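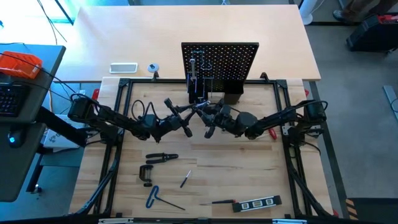 The Pegboard Is Only Half of the Work

By Gerasimos Dimitriou

I have a strong opinion about tools, and I will say it at the beginning so that the reader can stop here if he does not like it. A pegboard does not make a workbench tidy. People buy the board, they hang it, they feel very good for one evening, and after one month the board holds a few hooks and the tools are lying on the wood.

I know this because I have done it. In my first workshop, a rented room behind a bicycle store in Grelley, I bought a perforated board and a box of 256 small hooks. It was February and I had no heating, so I spent a long weekend fitting hooks with cold fingers. I remember I even drew the outline of each tool with a marker. In spring the outlines were still there, very clear, and under them the screwdrivers were lying on the bench, one on top of the other.

For many years I believed this was a weakness of my character. My mother believed it also. Now I think the fault was in the arrangement, and I want to explain why.

A tool has two homes. One is the place where it sleeps and the other is the place where it works. When we are in the middle of a job, we put a screwdriver down where the hand happens to be, and this is correct. I would not trust a person who hangs up the screwdriver between every two screws. Wire strippers, a C-clamp, a hex key, a spirit level, all of them can lie on the front of the bench while the job is going on. A butcher-block surface is made to receive them. The disorder of one afternoon is a healthy thing, and I get a little angry when a magazine shows me a bench without one scratch and without one tool on it.

The trouble starts when the job is finished and the tools do not know how to go home. Look at the hooks which are sold with most boards. A thin wire hook is fine for something that has a hole in the handle or a shape that can hang. For a C-clamp it is acceptable. For a spirit level it depends on the level. But a small screwdriver needs a ring or a slot, and if you give it only a plain hook it will fall down the first time somebody closes the door. After the second fall you stop trying. You leave it on the bench, and the next tool sees this and stays on the bench too.

My friend Kyu-ri Seo repairs sewing machines and she disagrees with me about almost all of this. She says the problem is simply that people own too many tools. She keeps 4 screwdrivers, and she will not buy a fifth before one of them breaks. I admire this but I cannot live so. A T-handle hex key and a short bent one are doing different work, even when the size is the same, and a person who turned a deep screw with the wrong one will remember it in his wrist. Still, she has made me think, and last year I gave away a drawer of things I did not touch since I moved.

We agree on one point, that the holder must be chosen after the tool. I did it the other way, as most people do. I bought the complete set from Plarel because it was on discount, and then I walked around the shop trying to find something that fitted. It is like buying shoes for the whole family by the color of the box.

So now I do it slowly. I leave the board almost empty. When I finish a job, I look at what is on the bench, and I ask which of these I took in my hand more than once. Only this tool gets a place, and the place is on the side of the hand which uses it. The wire strippers went up first. The level took me much longer, and it finally got two pegs low down, where I can lift it without reaching over anything.

I also stopped to draw outlines. An outline tells you where the tool should have been, and I do not need a board to accuse me.

There will be readers who say that all this is much philosophy for a few hooks. Maybe it is. But I have watched good workers lose ten minutes looking for a hex key which was under their own sleeve, and then speak badly to the apprentice. I was one time that apprentice. The key was blue, and I still see it.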